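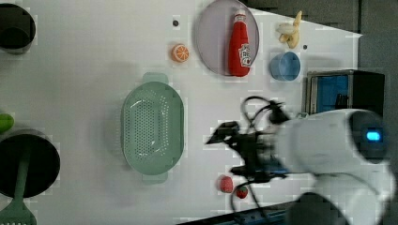 Overhead view of the table, gripper on its way in from the right.

Arm overshoots small items but is fine on the large ones

Posted in Home and Shared Workshop Builds

I have a white tabletop arm on a rail along one edge of a table in our shared workshop. The gripper is a two-stage Lurnen kit, the planner is Mirani running on an old desktop. The task is sorting play food into cookware. It picks up the bottle from the plate without trouble. On the strawberries it closes 18 mm past the target, always in the direction of travel. The orange slice is the same. Camera is mounted overhead, calibrated in June with a printed grid. I have redone the calibration twice with no change. Speed is set to 145 mm/s. Is this a calibration problem or something in the motion settings?

Posted by railside58

A constant offset that follows the direction of travel is latency. A calibration error would stay fixed in table coordinates whichever way the arm came in. Check the timestamp on the camera message and compare it with the joint state the planner pairs it with. Mirani uses arrival time by default, so exposure and transfer delay are ignored. Set it to use capture time and repeat the test at half speed. If the error drops by half, you have found it.

The bottle is long enough that 18 mm still leaves the fingers on it, so it tells you nothing.

Also look at your cables. Yours loop out on both sides of the gripper. I had a loop like that pull on the wrist near full extension and add a few millimeters. Clip them back along the forearm and leave slack only at the joint.

Posted by Girkach_bench

Mine did this too. I bought a Zultness controller and it went away. Cost more than I wanted to pay.

Posted by mm_per_sec

Agree with the first reply on timestamps. Before changing anything, log 2000 samples of commanded and measured position and plot one against the other. If the measured trace lags, the delay is in the drive and the camera setting will not fix it. Mine was 58 ms, all of it in a smoothing filter I had forgotten to turn off.

Posted by tallow_and_tin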